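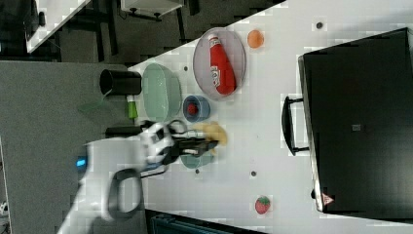

Noura Farah wanted to know why I'd bother clearing a whole table when half of it goes straight back on afterward, and would I please just buy a shelf.

Noura, I have a shelf! The shelf is full. That's how we got to the table.

Okay so, Monday table clear, a thread. My only rule is everything gets a home before dinner, even if the home is dumb.

Ketchup first. It's on its side on a plate, and I've gone back and forth on this for years – fridge door or cupboard? I'm a fridge door person now. Obaidul Patwary, I know, I know, you can mute me.

Bowls are easy, the little teal one goes inside the big green one and they live together. The big one is my favorite thing on that table (you can kind of see through the rim) and I will not be lending it out again.

The strawberry and the small orange thing go in with the fruit. I used to leave fruit wherever it landed and then wonder why I never ate any. Now it all sits together by the kettle and I eat it standing up like a horse.

Blue cup with the red thing in it: tip it out, deal with the red thing, wash the cup. I always want to skip the middle part.

Black cup was right near the edge of the table, which, come on. Cups go in the middle, people.

The big black case is the real problem. It takes up most of one side and there is no cupboard in this apartment that fits it. Under the bed? Jozef Desmet says on top of the wardrobe but I'm short and I'd never see it again.

Going with under the bed for now. Measured the gap and I've got 3 inches to spare – so happy about this!!

Wiping down next, then pasta. If anyone has a trick for getting crumbs out of small holes in a tabletop, I'm listening. I've been using a dry paintbrush and it's slow going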